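Planner stalls before contact when a drawer is left open
Component: Cillovov motion stack (planner, collision scene)
Status: Resolved, with one bit left dangling
Opened: July 2021
Owner: Guoqing Peng

Symptom

Arm goes to the pre-grasp pose for a drawer handle, gets there nicely, and then the planner returns NO_PATH for the last stretch. It retries. It keeps retrying until it has used all 100 attempts, at which point the task node reports "complete" and goes home. Please note the word "complete." I have opened a separate ticket about the word "complete."

Only happens on the kitchen counter. The same build on the bare bench ran my whole regression list without a complaint, which tells you what the bench is worth as a test.

Entry 1

Checked the obvious. Joint limits fine, tool frame fine, gripper width fine. Restarted everything twice because that is what the support page says to do, and I wrote the support page.

Entry 2

Asked Tistance whether the new depth driver had changed its frame conventions. They said no. Then they said "not on purpose." Pinned the driver to the March release and got exactly the same stall, so they are off the hook and I have apologized in writing.

Entry 3

Raised the planning timeout from 380 ms to 3,000 ms. The planner now takes eight times as long to tell me it can't do it. Put it back.

Entry 4

Turned off collision checking in simulation only (calm down, Deng people, I know what your safety page says). Path found on the first try. So the planner is fine and something in the collision scene is sitting where the gripper wants to be. Dumped the scene and went through it object by object.
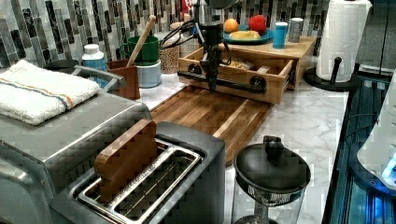
Culprit found after lunch. The scene has two drawers in it. One is the drawer as perception sees it now, pulled out. The other is the drawer as the model file believes it to be, shut, and wearing a padding shell thick enough to survive a shipping warehouse. The stale one never gets removed. When the front panel moves, the tracker decides it has met a brand new drawer and registers it under a new ID, and the old one stays in the map like a relative who has missed the last train.

The padding on the ghost overlaps the handle approach from the back. That explains why the pre-grasp pose always worked and the last stretch never did.

Entry 5

First fix: expire any object that hasn't been confirmed by perception for 2,000 ms. Worked beautifully on the ghost drawer. Also expired every real object that the arm happened to be standing in front of, so the planner was delighted to route the elbow through things that still very much existed. Caught it in simulation. Reverted. We will not speak of it at the standup.

Entry 6

Second fix, the one that stuck. Articulated objects now keep one ID for the whole body and carry the joint value as state, so an open drawer is the same drawer, further out. Occluded objects are held for as long as the arm's own mask covers them, and the expiry clock only starts once the camera has a clear view of the spot and finds nothing there.

Also cut the padding on handles. Someone had copied it from the base footprint. The commit has my name on it — moving on.

Entry 7

Reran the counter tasks with the drawer starting shut, open, and half open. No stalls. The retry counter stayed at zero except for one run where I had left the old config loaded, and that one failed in the old way, so at least it is consistent.

Still open

If the drawer moves while the handle is fully hidden behind the gripper, the joint estimate lags and then jumps. The planner copes by pausing, and it looks like the arm is having second thoughts. The Kamari branch has a wrist-torque estimate that might help. It doesn't build on my machine. Will try again when it does.

Workaround for anyone on the old build: clear the collision scene by hand after opening anything. Command is scene_reset, flag is --keep-static. Leave off the flag and it forgets the counter too. Ask me how I know, or look at the log for Entry 4, second run.

Config diff is attached to the merge request. Leaving this resolved unless the jump shows up on someone else's setup, in which case reopen it and include the scene dump.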